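Search this site Search Go

Hi all — quick catch-up for the Wovdale lending library grant, covering everything up to the end of April. We're in good shape! The catalog now has 116 items in it, and I've got 40 more waiting in my hallway for labels (sorry, hallway).

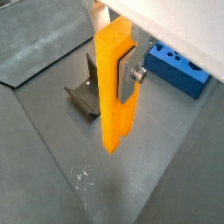 Labels have been my big headache this spring. The white ones looked lovely and then got lost on every shelf, so I want to switch to a bright orange-yellow, pretty much the shade of that two-pronged piece by the silver bracket, and Brulstead can print 200 for us inside the budget. Membership is at 193, mostly families, and the late returns have eased off since we stretched loans to three weeks.
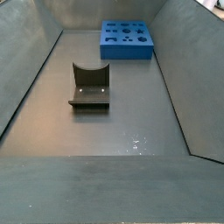 Piret Eglītis wrote back that three weeks is still too short for the sewing machines and she'd like to see five. I'm tempted! I'll try it over the summer and put the numbers in my next report.

Sign up for our newsletter
Last updated: April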